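Last updated: April 4, 2020

Breswood Tenant Water Savings Program
Progress Report to the Caldeira Fund
Prepared by Lourenço Cunha, Program Manager

This report covers work under the second year of the grant. The program offers free leak checks, replacement of worn plumbing parts, and help with water bills to tenants in the older buildings of Breswood. Spending remains within the approved budget, and no change to the grant period is requested at this time.

By the end of March, 928 households had signed up. Of these, 675 have received a full home visit. Visits were paused in the second half of March on public health grounds, and the remaining households have been told by letter that they keep their place on the list.
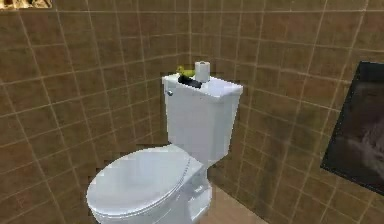

Page 9

Bathrooms continue to account for most of the loss found. Worn flappers and fill valves are the usual cause, and both can be replaced in a single visit. Kitchen faucets come next. Leaks behind walls are outside the scope of the grant and are referred to the building owner in writing, with a copy to the tenant. Owners have been slow to reply in the Drandik Street buildings, where 53 referrals are still open. Tiago Pacheco, who leads the field team, has asked for a meeting with the management company and expects to hold it by telephone.

Parts supply was steady until early March. Our main supplier, Tivonow, then gave notice of longer delivery times on fill valves. The stock on hand should last about nine weeks at the earlier rate of visits. A second supplier has been approved but has not yet been used.

Bill assistance is being handled by mail and phone. The form was shortened to one page in response to comments from tenants, and fewer forms now come back incomplete. Staff who normally carry out visits have been moved to this work for the time being.

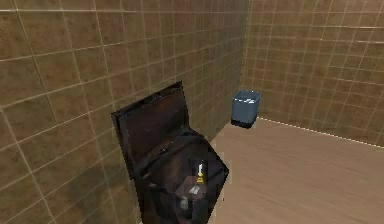
Will households that have not yet been visited have to apply again?

Current applications stay valid for the full grant period, and tenants will be called to set a new date once visits resume.

In the coming quarter the program will close out the open referrals where possible, call each household on the waiting list, and compare water bills from before and after the visits. Results of the comparison will be sent to the Fund with the next report, along with the revised visit schedule and an updated parts budget.

3 shares | 0 comments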